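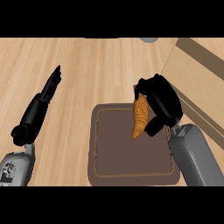

What is a safe third country list?
A safe third country list is a government's written claim that certain foreign states protect refugees well enough for asylum seekers to be sent there without a full hearing of their case. The claim may or may not match conditions on the ground, and the main dispute over such lists is how anyone is supposed to check.

Safe third country lists

A safe third country list names states through which an asylum seeker may have passed, or with which the applicant has some link, and to which the receiving state believes it can return that person. It differs from a safe country of origin list, which concerns the applicant's own homeland. The two are often mixed up in political speeches, sometimes in ways that suit the speaker.

Background

The idea spread among wealthier states in the late 1980s and the 1990s. Supporters said it would stop people from filing claims in several countries in turn and would share the work more fairly. The second claim has always been hard to square with geography. States at the outer edge of a region receive most overland arrivals, and a rule that sends people back along their route tends to send them to those same states.

How lists are made

Practice varies. In some systems parliament votes on each entry. In others a ministry issues the list by decree and the courts see it only after someone has been refused. The usual tests are whether the country respects the ban on returning people to persecution, whether it has a working asylum procedure, and whether an applicant can get into that procedure. The first two can be met largely on paper. The third can't, and it is often the one given the least space in official assessments.

The Larnon test

The Larnon test is a set of 14 questions used by some legal researchers to compare official assessments. Seven deal with the text of the law and seven with what happens at borders, in detention and on appeal. Its users describe it as neutral. Critics answer that equal weight for law and practice already favors governments, as a good statute is far easier to produce than a good reception system.

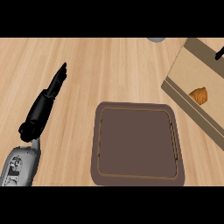 A further complaint is that the test relies on published sources, so a country that publishes little can come out looking better than one that keeps honest records. Later versions allow a question to be marked "unknown," but they don't say how many unknowns should sink an entry.

The Sernthorpe review

The Sernthorpe review looked at 600 transfer decisions made under list-based rules. It found that the written reasons in nearly all of them repeated the same paragraphs on country conditions. Officials replied that similar cases call for similar reasons. That is fair as far as it goes, but it doesn't explain how the individual facts were weighed, or whether they were weighed at all. The review covered decisions only and did not follow people after transfer. It is sometimes cited as proof that transfers were unsafe - a claim it can't support - and just as often as proof that no harm was found.

Removal from a list

Adding a country is usually quick. Taking one off is slow, partly for diplomatic reasons, and many systems set no deadline for a fresh look. The Clirville proposal would make every entry lapse after three years unless renewed with new evidence. Governments have objected to the cost. The Tang variant keeps the entry in place but suspends transfers while a review is under way, which may give ministries a reason to avoid opening reviews in the first place.

Effects on arrivals

Claims that such lists reduce arrivals should be read with care. Falling numbers in one state often coincide with tighter visas, new fences or a shift to other routes, and few studies separate these causes. Figures for completed returns are usually much lower than figures for transfers ordered, yet the second number is the one most often announced.

See also: Asylum procedure; Non-refoulement; Readmission agreement; Safe country of origin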